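The little cabinet, finished (more or less)

January is when I get the urge to sort things out, and this year it landed on the bits and bobs problem. You know the one. Tissues, hand cream, plasters, the spare keys for things we no longer own. They all used to live in a shoebox on top of the fridge and every time I wanted something I had to get the whole lot down and have a rummage.

So I went looking for a small cupboard. Nothing enormous, just something that could stand on a table and have doors on it, because I know myself and if I can see the mess I will either fret about it or add to it. I did a loop of the shops in Irville and came home with a bag of chips and no cupboard. Everything was either painted grey with a heart cut out of it or cost more than our sofa!

In the end I found one second-hand at Rathnayake, which if you don't know it is the long thin shop past the station with the chairs hanging from the ceiling. It was right at the back under a pile of curtains. Orangey-brown wood, rounded sides, and two sliding doors in that ribbed glass my gran had in her bathroom window. I was completely gone on it. I paid 16 pounds and carried it home on the bus on my lap, getting some looks.

It needed a clean, mind you. The tracks the doors run in were packed with fluff and what I think was candle wax. I went along them with an old toothbrush and warm soapy water, then a cotton bud for the corners, then a tiny bit of beeswax on the wood below the glass. One of the doors had been sticking about halfway and now it goes all the way across with one finger. Very satisfying. I did it far more times than I needed to.

The glass I did with vinegar and newspaper, up and down along the ribs. If you go across them you just leave a stripe in every groove, and I did the whole left door that way before the penny dropped.

Then came the handles. It didn't have any when I bought it, just two sticky patches where something had been. I wanted brass. I spent an entire evening looking at brass. Then I found a pack of 8 stick-on ones from Funex, plain white rectangles, for less than a single brass knob, and I thought well, let's see. They went on in five minutes, one at the outer edge of each door so that your hand goes straight to it. I like them more than I expected to. They look a bit kitchen-y against the wood but the whole thing is a bit of a mongrel anyway, so it suits.

Inside there's a shelf across, and I've been moving things about on it ever since. What I love about the ribbed glass is that it turns everything into soft blobs. You can tell something is in there and have a guess at what, but you can't read the labels or see that I've not lined anything up properly. I do think if you're untidy by nature this is the glass for you. 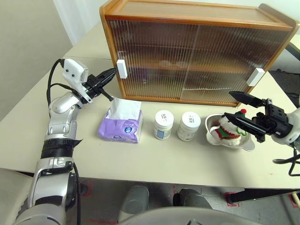

Doors shut, tissues out the front where I can grab one.

The tissues were supposed to go inside, by the way. That was half the point of the thing! But when you've got a streaming cold you don't want to be sliding doors about, so the purple pack has ended up on the table and I think it's staying there. I've got a box of Sastis drawer liner left over from the wardrobe and I might cut a piece for the shelf, if I can find one of the patterns that isn't too loud next to all that orange.

Still to do: felt pads underneath so it doesn't mark the tabletop, and something for the wood on top, which feels a bit dry to me. Oil or wax? I've had such different advice on this. If you've done one of these little cabinets yourself let me know in the comments what you used, and whether it went sticky.

The shoebox is now full of batteries.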